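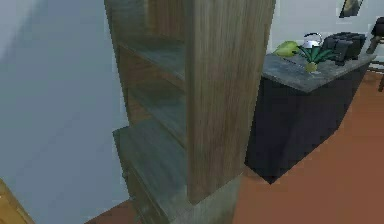 A tall bookshelf with a light brown wood-grain side panel.

Giving Up the Books

When Drita Papadopoulos moved from a house in Flukdale to an apartment in Junduvthorpe, she owned more than 1,000 books. The new place had room for 500. She spent most of a winter deciding which half would go.

"I thought the hard ones would be the novels," she says. "It was the cookbooks. Every one of them had a stain I could put a date on."

People who sort books for a living hear this a lot. Brayan Usuga runs Sasine, a secondhand shop two blocks from the Junduvthorpe bus station, and he makes house calls when a collection is too big to carry in. He usually stays for coffee. He asks the owner to pull out the books they would buy again at full price, and he starts on whatever is left.

Old textbooks have almost no resale value. Neither do most encyclopedias, book club editions or travel guides past their third year. Local history sells well, and so do repair manuals for cars and sewing machines. Usuga pays cash for those and takes the rest on credit, with a limit of 100 books per visit.

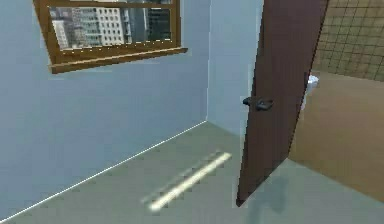
Papadopoulos did not sell much. Her sister took the gardening books, and three boxes of mysteries went to the Koller library, which holds its sale every December. The librarian sent back one box because the pages smelled of basement. Papadopoulos tried baking soda, then a week on the porch, and finally put that box out for recycling.

She kept the poetry, the atlases and a shelf of Albanian paperbacks that belonged to her father. She also kept a few books she has never read and doesn't expect to read soon. Usuga says this is common – customers will part with a favorite before they part with one they still mean to start.

She has bought books since the move, mostly from him. Her rule is that one has to leave before another comes in. So far she has broken it 3 times, twice for the same author.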